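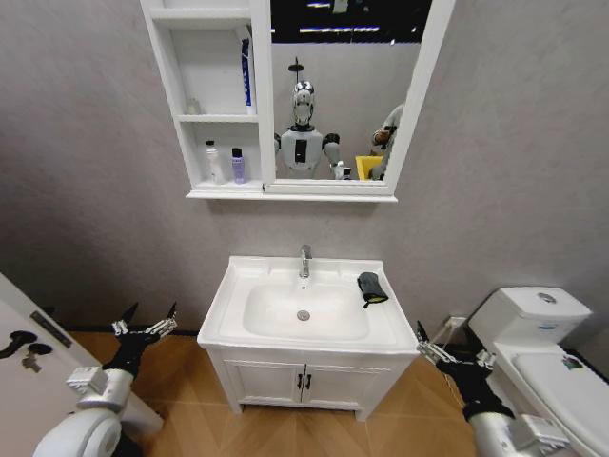
Figure 2. Vanity and mirror cabinet, Gulesdale washroom.

Home | Projects | Reports | Contact

Progress report, June
Prepared by Mulugeta Tufa for the Biswas grant

Fit-out of the Gulesdale washroom is complete. The vanity has a white ceramic basin, a chrome single-lever faucet and a two-door base on short legs. Open shelves on the left of the mirror cabinet hold the toiletries. The cleaning cloth is kept on the basin rim.

Spending to date is $1,121, including $200 for the faucet and drain. A balance of $50 is carried forward. Work at Lenel starts next period with the same vanity layout. Approval of the Lenel floor plan is still pending.

Related items
Grarkside: storage survey
Lenel: floor plan, draft 2
Gulesdale: wall paint schedule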